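Sprechnotizen: Movero-Kit, Zweiarm-Paket von Plotisent
Vortrag Herman Purba, Stand 2026-06-07 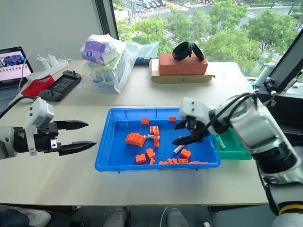
Folie 1: Zwei Arme am Tisch, blaue Wanne mit orangen und weißen Bausteinen

Kurz begrüßen, dann gleich zum Kit. Wer nur den Preisvergleich mit Warnico will: kommt auf Folie 6.

Zum Bild: Der rechte Greifer steht knapp über einem kleinen weiß-grauen Stein. Der linke ist offen. Die Steine liegen durcheinander, einer gekippt, einer hochkant. So eine Wanne ist für uns der Normalfall, sortierte Teile haben die Kunden selten.

Folie 2: Was man bekommt
Zwei Arme, zwei Parallelgreifer, Halterungen für die Tischkante, Software Movero. Rechner und Monitor sind nicht dabei. Das im Angebot bitte genau lesen, wir hatten es beim ersten Mal überlesen.

Folie 3: Aufbau
Mudassar Lashari und ich haben 2 Stunden gebraucht, mit Kalibrierung. Die Anleitung ist bei den Klemmen zu knapp. Kabel erst verlegen, wenn beide Arme einmal voll ausgefahren waren — sonst macht man es zweimal. Kabelbinder liegen bei, reichen aber nicht.

Folie 4: Testreihe
600 Griffe, alle mit kleinen Bausteinen aus einer Wanne. 86 Prozent beim ersten Versuch gefasst. Die meisten Fehlgriffe bei flachen Platten dicht am Rand. Da kommen die Finger schlecht zwischen Teil und Wand. Schräg anfahren hilft, muss man aber selbst einstellen.
(Hier Zwischenfragen zulassen.)

Folie 5: Greiferfinger
Laufen spitz zu, innen gezahnt. Bei Kunststoffsteinen gut. Für Folie oder weiche Verpackung würde ich andere nehmen. Mahuika bietet Finger mit Gummiauflage an, die passen mechanisch. Getestet haben wir sie noch nicht, also nichts versprechen.

Folie 6: Preis und Service
Warnico ist in der Anschaffung günstiger, verlangt aber die Wartung extra. Bei Plotisent ist das erste Jahr drin. Antwort vom Support kam bei uns immer am nächsten Arbeitstag, einmal nur auf Englisch.

Folie 7: Empfehlung
Für Labor und Schulung ja. Für Dauerbetrieb in der Fertigung erst nach dem zweiten Test im Juni. Mudassar übernimmt die Fragen zur Software.

Gesamtdauer mit Fragen: 40 Minuten. Handzettel liegen am Ausgang.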